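# Why Does a Town Get Rich Next to a Road?

Grown-ups who study money are called economists. They spend a surprising amount of time thinking about roads, and some of them even enjoy it.
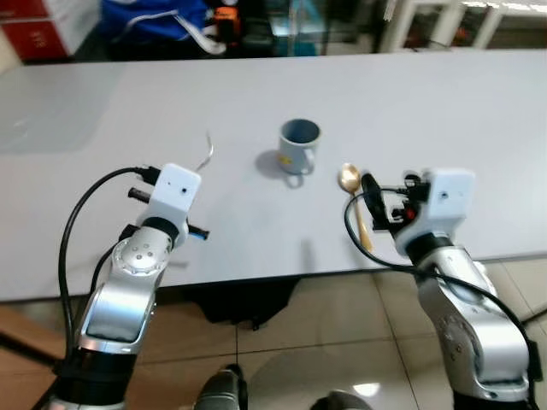 ## Two villages and a lot of cheese

Let's say there are two villages, Ham and Triltley. Ham makes cheese. Triltley makes boots. The people of Ham have wet feet, and the people of Triltley are eating plain bread again.

You can see the answer. They should trade. But between them is a swamp, and crossing it takes 15 hours with a cheese on your back. By then you have eaten some of the cheese.

Economists call this a **transport cost**. It means everything you give up to move a thing from one place to another: money, time, and in this case lunch.

## Then somebody builds a road

Now the trip takes two hours. A cheese that cost 41 coins in Triltley (most of that was for the swamp) drops to 8. More people buy it, so Ham makes more, and a few farmers who were never very good at boots can stop trying.

Doing the job you're better at and trading for the rest is called **specialization**. It's a long word for letting your sister do the drawing while you do the gluing.

## What about Histis?

Histis is a third village, seven miles from the road. It used to have a busy market. Now the shoppers go to Ham, and the baker in Histis is thinking of moving.

So a road can help one place and hurt another. Before building one, people should ask who pays for it and who gets to use it. They often argue about this for longer than it takes to build the road.

## Try it yourself

Find a map of where you live. Look for the biggest town, then look for a river, a railroad or a main road close by. There usually is one - sometimes all three.

**Words to keep:** transport cost, specialization, market, trade

*Next in this series: Why the town of Zostex has its own coins, and why the next town won't take them.*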